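# Trulla Lane Swap Shelf: questions people keep asking

Last tidied Sep 21, 2026. If your question isn't answered, ask at the shelf, where you will be given several answers.

### What is the swap shelf?

A set of shelves in the old ticket office on Trulla Lane where you leave things you don't want and take things you do. No money changes hands. It started with jam jars and has never entirely got away from them.

### Do I have to bring something to take something?

No. We used to run a points system, with little cards. It lasted one winter, and the arguments over what a fondue set was worth are still going on in some households.

### When are you open?

The door is unlocked from ten until 4 pm, every day except bank holidays. Items left outside after that belong to the rain.

### What can I leave?

Kitchen things, books, toys with all their bits, tools, picture frames, games, wool, plant pots, small lamps. Clean, please. "It only needs a wipe" is a sentence best acted on at home.

### What can't I leave?

- Mattresses, or any part of one
- Open food, including "only one taken out"
- Medicines
- Paint that has been in your shed since you bought the shed
- Encyclopaedias. We have a set. We have had it for years and it would like to be left alone
- Anything alive, apart from houseplants

### Is there a size limit?

If one person can carry it in without swearing, it's fine. Anything bigger goes on the notice board as a card, with your phone number, and stays in your hall until somebody rings. Cards come down after 20 days. Wardrobes tend to need several goes.

### Can I leave electrical things?

Yes, if they work and the plug is sound. Put them on the bottom shelf with a label saying what they are and what they do. Wahyudi Majimbun tests them when he has a free evening and adds a green sticker to the ones he likes. No sticker means not tested yet, so leave it where it is until there's one on it. Please don't bring your own green stickers. He knows his own stickers.

### Can I reserve something?

No. We tried this too. For most of one November, half the shelf was being held for people who were "popping back", and some of them had moved to Lernon.

### How many things can I take?

As many as you'll use. If you're clearing the shelf for a stall at the Dreteo car boot sale, we'll probably see you there, as several of us go.

### Do you take jigsaws?

Gladly. Write the number of pieces you believe are in the box, and then whether you've checked. The 16-piece farmyard has been vouched for by an expert, aged three. The big harbour one has been round four families and comes back each time with a different bit of sky missing. 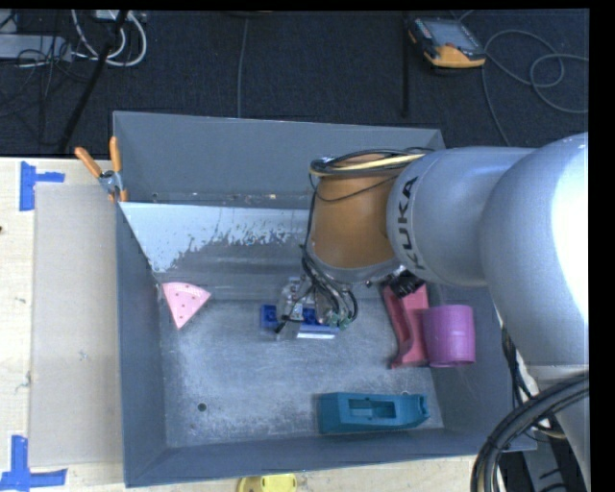

### What happens to things that don't get taken?

After a month they move to the bottom shelf, and a fortnight later they go to the charity shop in Raju Street. If the charity shop says no, they go to the tip. Bread makers skip the first two stages.

### I left something by mistake. Can I have it back?

If it's still on the shelf, it's yours, same as it would be anybody's. If it's gone, put a card up. People are good about this, and one wedding album did come home -- with a very nice note tucked inside about the cake.

### Who pays for all this?

The rent is £110 a year, which comes out of the tea tin at the summer fair. The shelves were free. The lock was not, and we're still a bit sore about it.

### Can I help?

Please do. Mostly it means pairing up lids and tubs, and telling people kindly about their encyclopaedias. Put your name on the sheet by the door. The pen on the string is not for swapping.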